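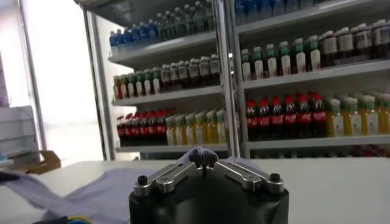
Clelberg School of Film and Animation
Progress report to the Golmont Fund, second period
Sun 29 March

Summary

The grant pays for the student short film fund, the new sound room and the spring alumni screening. The short film fund is fully committed. The sound room is behind schedule by a few weeks. The screening went ahead as planned.

Short film fund

We received more applications than last year, most of them from third-year students. The reading panel met twice in the fall and sent notes to every applicant, including those we turned down. All of the live-action projects have finished shooting. Two animated projects are still in layout and have asked for more time. We agreed to this, and both will hand in picture lock before the end of the semester.

One live-action project changed its location after the permit for the Curirmont ferry landing was withdrawn. The students rewrote the last act for an indoor set. Their budget did not change.
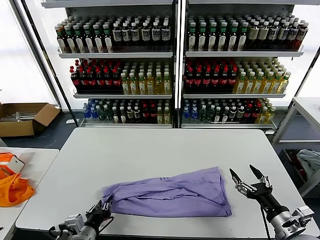 Purple garment on the table, left gripper closed on one end.

Sound room

The walls and door were finished over the winter break. The contractor's first measurement showed too much noise from the air handler, so a longer duct liner was ordered. It has been installed and we are waiting for the second reading. Until we have it, Foley recording stays in the old room on the ground floor, booked in half-day blocks.

The mixing desk is on site and still boxed. The cost of the liner was covered from the contingency line, and almost 50 percent of that line is left.

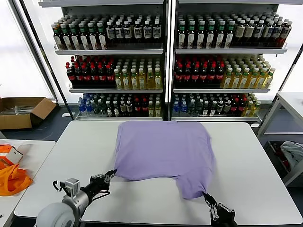 T-shirt spread on the table, with shelves of bottled drinks behind.

Alumni screening

The screening was held at the Pacheco Theater, which seats 200. All seats were reserved a week ahead. We showed thesis films from the last several graduating classes, followed by a panel on first jobs in editing, storyboarding and production management. Students asked mostly about union membership and reels. The captions on one film were out of sync, and we have since added a caption check to the delivery list.

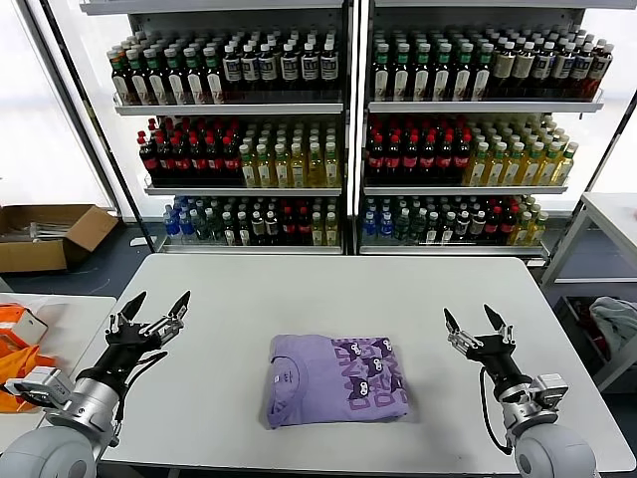 Budget

Spending is in line with the approved plan apart from the duct liner. Festival entry fees have barely been touched, as most fall due after the films are delivered. We ask to carry that line over into the next period.

Next period

Final mixes for all funded films
Second noise reading and handover of the sound room
Festival submissions
Call for applications for the next round, opening in September

A full list of expenses is attached separately.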